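Visit report: Calside open day, simulation and test practice for kitchen robots

Posted April 5, 2026

I spent a day at Calside's open day in Borkwood, mostly to hear how they write and apply their house rules for arms that work at kitchen benches. Our workshop has two arms of its own and a safety procedure that was last revised before we bought the second one, so I went with a list of questions and came back with answers to most of them.

The site is a former dairy depot on the edge of the industrial estate. Parking is at the rear and the sign-in desk is up a flight of stairs. Visitors got a lanyard, a pair of safety glasses and a printed copy of the bench rules, which run to 34 clauses over six pages. I read them over a coffee before the first session. They are written in plain language and each one says who has to carry it out, the operator or the person who prepares the bench. Ours says "staff should" all the way through, and I have already marked that for changing.

The morning was given over to simulation. Calside's rule is that no new task goes near a real bench until it has been run in a simulated kitchen, and the simulated kitchen has to be untidy. Cutlery is left out, crockery stands where an elbow could reach it, and the wall and floor finishes are swapped between runs. Their release rule asks for 651 completed runs of a task, with every contact outside the task logged, including light ones. A bowl nudged by the side of a finger goes in the log the same way as a bowl knocked to the floor. The reviewer sorts out later which ones matter.
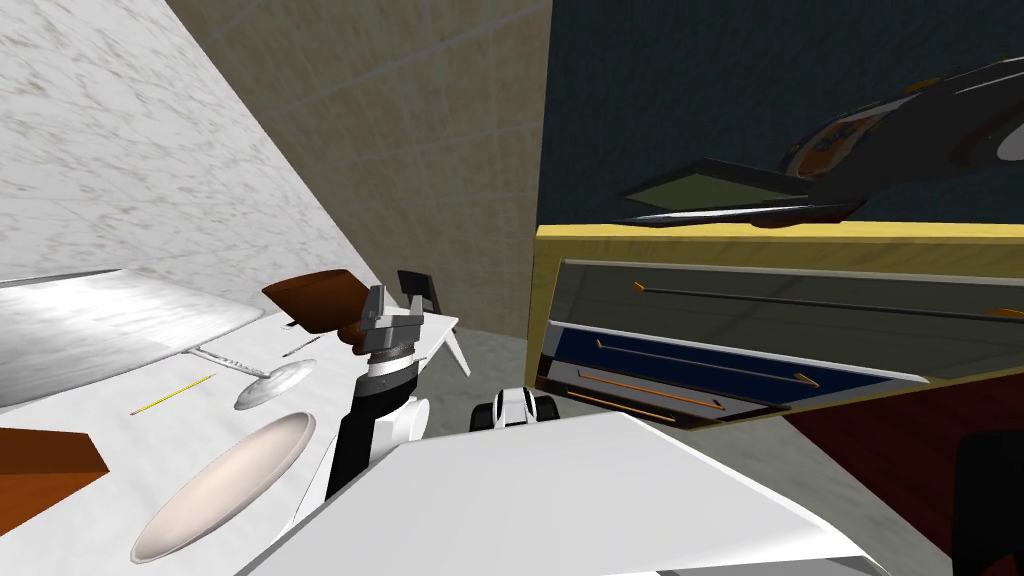
Pangaribuan thought the contact rule went too far, and told the group so. Logging every touch produces a pile of entries that get skimmed, and once people start skimming they miss the bad ones. A force threshold would be better, set low and reviewed each quarter. The presenter's reply was that they had used a threshold for the first year and dropped it, having found that light touches on one side of the gripper were often the first sign of a poor approach path. Both positions seemed reasonable to me. With our smaller number of runs we can probably afford to log the lot.

There was a longer discussion on two-arm work. Clause 11 says that each arm must have its own keep-out volume around the other, and that the volume is measured from the outer housing and not from the centre of the joint. It sounds obvious, but our own drawing uses joint centres. Clause 12 says the second arm must have a stated rest position for every task, written on the task sheet, even when it has nothing to do. I asked whether a general rest position would be enough. The answer was no — a position that is clear of a drawer front for one task may block it for another.

Lunch was sandwiches and a decent pumpkin soup. The queue was long and the afternoon started late.

The second half dealt with what they call the approach check. Before any pick, the gripper has to be shown open and empty, with a view of the work surface between the fingers, and that view is saved with the run. If a wall or corner is close by, the sheet has to record the clearance on both sides. The minimum at Calside is 50 millimetres from any fixed surface for a first attempt, and it can be reduced only after a second person signs the sheet. Corners are treated as the worst case, and every task set has to include at least one.

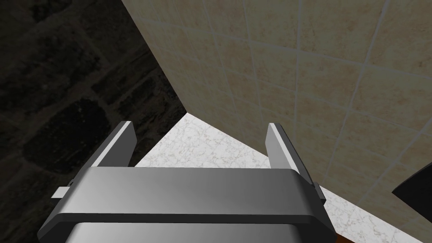 The saved views are kept with the version number of the gripper model, so that a change to the finger shape sends all the old clearances back for review. They did this in April last year and had 136 task sheets to redo, which took about three weeks. I was glad they told us that, as it gives a fair idea of the cost of the rule.

A few practical matters for anyone going next time. The bench rules are available to take away, but the task sheet template isn't, and you need to ask for it by email. The Barard stand in the foyer had a useful wall chart on stop categories and was giving out copies. Bring a jumper, the test hall is cold.

For our own procedure I plan to rewrite the keep-out drawing first, then add a rest position line to the task sheet and a space for the second signature. The contact log can wait until we have settled how to store it. A draft will go on the shared drive, and comments are welcome there or at the next bench meeting.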